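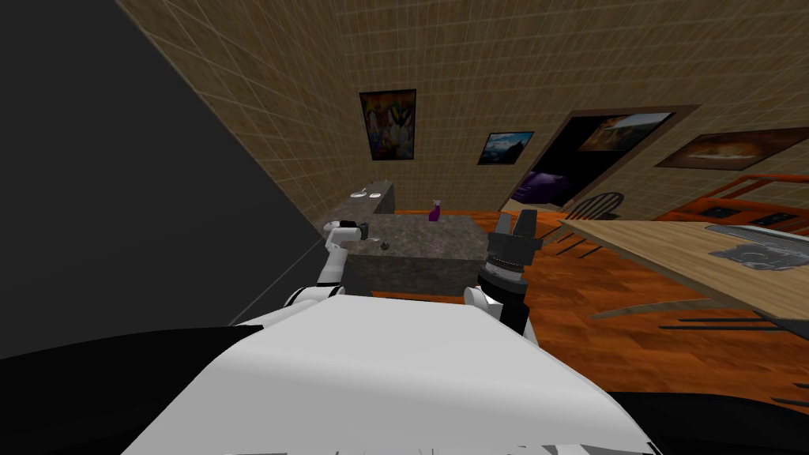
Looking after stone worktops (and the bits of kitchen that get forgotten)

When we moved to Lostthorpe the kitchen came with a stone worktop, and I will admit I was a little frightened of it. My mother had the same cream laminate for 32 years and scrubbed it with whatever was under the sink, so I had no idea that stone liked to be treated more gently. I have learnt a good deal since then, mostly by doing it wrong, and as several of you have written in to ask, I thought I would put it all down in one place with a cup of tea beside me.

The everyday wipe

Warm water, a small drop of washing-up liquid and a soft cloth, well wrung out. I know it sounds too simple, and I spent a silly amount of money on sprays before I believed it. Go over it once with the soapy cloth, once with a clean damp one, and then dry it with a tea towel. It's the drying that people skip, and we have very hard water here, so if I leave it I get a dull bloom all over by teatime – most annoying when the sun comes in low and shows up every smear.

Keep vinegar and lemon well away, along with any limescale spray. I use vinegar for the kettle and the shower head and would not be without it, but marble and limestone will mark in no time, and even granite can lose its sealant. Cream cleaners with grit in them are best saved for the bottoms of pans.

Is it sealed?

Drip a spoonful of water on the top last thing in the evening, somewhere out of the way, and have a look at it after 10 minutes or so. If the water is still sitting up in a bead, leave well alone. If the stone has gone dark underneath, it wants sealing. Do try it in more than one spot, as the patch by the sink always goes first in our house.

I use the Pesta stone sealer, which goes on with a cloth and doesn't smell too fierce. Two thin coats, buffed off properly in between, and nothing put down on it overnight. The first time I did it I left the stuff to dry by itself and had a sticky film for a fortnight! If that happens to you, a little more sealer rubbed over the top will soften it, and then you can wipe the whole lot away.

Oil marks

Butter and olive oil are the usual culprits. Mix bicarbonate of soda with water until it is as thick as toothpaste, spread it over the mark, cover it with cling film and leave it until the next day. Scrape it off with something plastic (an old store card does nicely) and rinse. Old marks may need a second go, and one of mine needed four, but it did come out in the end.

Joins and edges

Run your finger along the back where the worktop meets the wall. If the silicone is peeling or has black specks in it, it is time to cut it out and start again. Lengyel make a clear one that I get on with, though any decent kitchen and bathroom sort will do. Wet your finger before smoothing it, and put masking tape on both sides first, pulling it off while the silicone is still soft.

Side panels want a wipe too, particularly low down where shoes and the hoover catch them. I do mine when I do the skirting boards, so perhaps once a month, or in December when people are coming and I suddenly see everything.

Hot pans and heavy pots

Stone will put up with a warm dish, but a pan straight off the hob is asking for trouble, and a crack can't be wiped away. I keep 2 cork mats by the cooker and they live there all the time. For the big casserole I have a Dravusetti trivet with rubber feet, a bit ugly but it doesn't slide about.

Next time I shall be getting on to wooden boards, and what to do when they start to smell of onions.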